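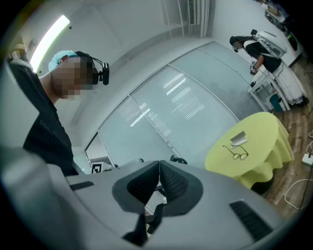 Moving Your Stuff to a New Phone: Your Questions, My Answers

Hi everybody! I'm Rebecca Santoro, and I've been helping people get their photos, texts and contacts off one phone and onto another for longer than I care to admit. Every March my inbox fills up with the same questions (I think it's the tax refunds, people go shopping), so I finally put them on one page. I'll keep adding to it as new ones come in.

Do I need a computer to switch phones?

Most of the time, no. If you're going from Android to Android, or iPhone to iPhone, the setup screens on the new phone will walk you through copying everything straight across. Put the two phones next to each other, keep them both plugged in and say yes when the new one asks if you want to bring your data over. I only drag out my laptop when the old phone has a broken screen or I want a second copy of the photos.

How long will it take?

Depends on how much junk you've got! My own phone had close to 100 gigs on it last time and I left it going over dinner and a movie. My mom's took less time than making coffee. A cable is usually a lot quicker than Wi-Fi, so if you have the right one in a drawer, use it. And please ignore the time remaining number for the first few minutes, it jumps all over the place before it settles down.

Can I use the new phone while it's copying?

I wouldn't. Some phones let you, but I've had two transfers stall on me and both times I was poking at the screen. Go fold some laundry.

What should I do before I start?

My list is pretty short:

Charge both phones.
Update the old phone, and the new one too if it offers.
Make sure you know your account passwords (yes, the real ones, not the ones your browser remembers for you).
Delete the apps you haven't opened in a year.
Back up the old phone anyway, even though you're about to copy it.

That last one sounds like double work and everybody skips it. I skipped it once myself and lost a whole folder of voice memos from my grandfather, so now I'm a pest about it.

Will my text messages come over?

Same kind of phone to same kind of phone, almost always. Going from iPhone to Android or back the other way, regular texts and pictures usually make it, but check your long group chats before you wipe anything. If you're leaving an iPhone, turn off iMessage on it first, or some of your friends' texts may keep heading to the old phone. I spent a week thinking my sister was mad at me over this one.

What about WhatsApp and other chat apps?

These do their own thing. Each one has its own backup or transfer option tucked away in its settings, and you want to run that while the old phone still works. Don't assume the big phone copy caught it. Open the app on the new phone, scroll way back in one chat and see if the old stuff is there.
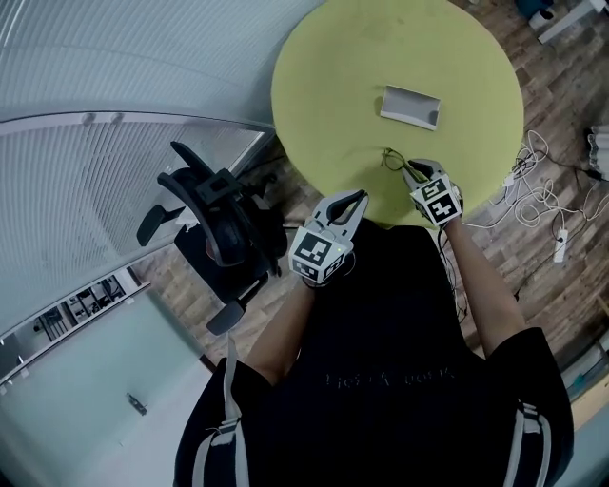
The one that trips people up the most is the two-step code app, the kind that gives you a little six-digit number when you log in. Some of them sync to your account and some of them don't. Move that app by hand, log in to your email and your bank on the new phone, and only then think about erasing the old one.

My photos came over but they look blurry. What happened?

You're probably looking at small previews. If your photos live in the cloud, the new phone grabs tiny versions first and pulls the full ones down later, or when you tap on them. Leave it on Wi-Fi and plugged in overnight and check again in the morning. If they're still fuzzy, see if there's a storage saver setting switched on.

Which transfer program do you use?

When I do need a computer, I use Bollside. I've tried Gustton too, and it's fine, but it kept putting my videos in one giant folder with no dates and I got tired of sorting them. Bollside's free version does 10 albums at a time, which is plenty for me. A reader wrote in to say she likes Brophy for contacts, and I haven't gotten around to trying that one yet. If you have, tell me how it went!

My new phone says there isn't enough room. Now what?

Look at videos first. They're nearly always the problem. On my husband's phone, 7 clips of the dog at the lake were eating up more space than all of his apps put together. Copy the big ones to a computer or an external drive, check that they play, then take them off the phone and try again. Downloaded movies and podcasts are the other thing to look for.

The transfer got stuck. Should I start over?

Give it a little time, especially near the end. If nothing has moved for an hour, I restart both phones and try again with a cable instead of Wi-Fi. Three tries is my limit. After that I restore from the backup you made (you did make it, right?).

When is it safe to wipe the old phone?

I keep mine in a drawer for at least two weeks. There's always something I forgot, like the login for the library app or a note with the paint color for the hallway. When you're ready, sign out of your accounts first and then do the factory reset. If you sell it while it's still tied to your account, the buyer can't use it and you'll be getting a phone call.

Where do I trade in the old one?

I've used the Stellorside mail-in box and the check showed up fine. Take the SIM card out! And peel off the case, they don't send those back.

Got a question I didn't cover? Leave it in the comments and tell me which two phones you have, it saves us both some back and forth.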